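Notebook, produce picking, December

Order 313 on the list today, fruit into basket at the Gretex shelves. Before, the pickers at Irkik did this whole part by hand. Now they keep the trays filled and take the calls when the arm stops.

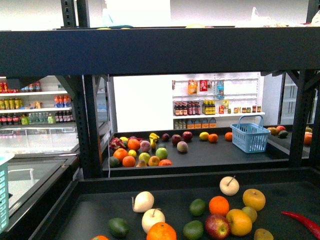
Meng asked if the pickers still choose the fruit, or only the machine. For now the machine chooses and they can refuse.

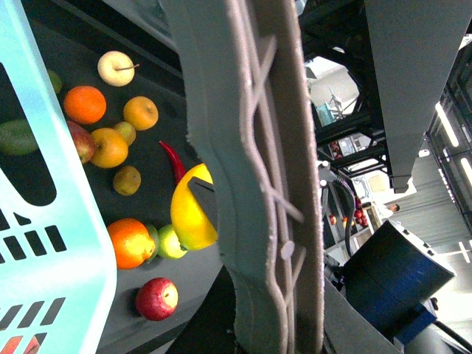
The stop limit is the thing I want to change. At 40 calls in a shift people walk too much — they told us this clearly. Round items like the lemon, pinched against the table, I would keep on the slow setting. Ask Prevetti for the new limit.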